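Temolberg Textile Care Forum > Shop floor > Folding arms, what changed for you?

burgi_z
Evening all. We've had the arm on the sorting bench at Andwood since March, and I promised I'd report back. It does the picking up and passing along, and we do the checking and the fiddly folding. My shoulders are a good deal happier, I must say, though I do miss chatting across the table - I'm now on my own with it from 11 till lunch. This is from the wrist camera, for those who asked what it sees.
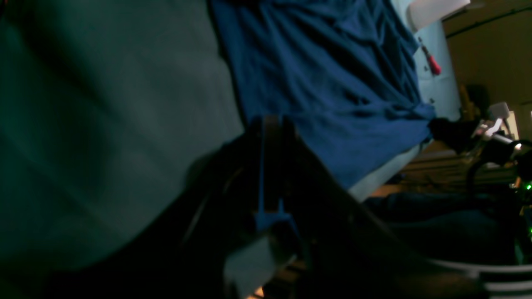

Blue cloth, gripper view, Andwood bench

pressroom_pete
Thanks Burgi, lovely to hear from you. I'm less cheerful about it, I'm afraid. We were told nobody would lose hours, and then two of our Sunday people went down to half shifts. Sore shoulders or not, they'd have kept the work.

Kidus Bogale
Sorry to hear that, Pete. At Tilahun it went the other way - we were doing 259 pieces on a good shift and the same crew stayed on, only now I spend half my time untangling what it drops in a heap. Knotted cloth is still a job for hands, bless it.

pressroom_pete
So you've become its helper, Kidus! Did they put your pay up for that?

Kidus Bogale
50p an hour, after a lot of asking.

burgi_z
That's 50p more than us. I'll be having a word on Sunday.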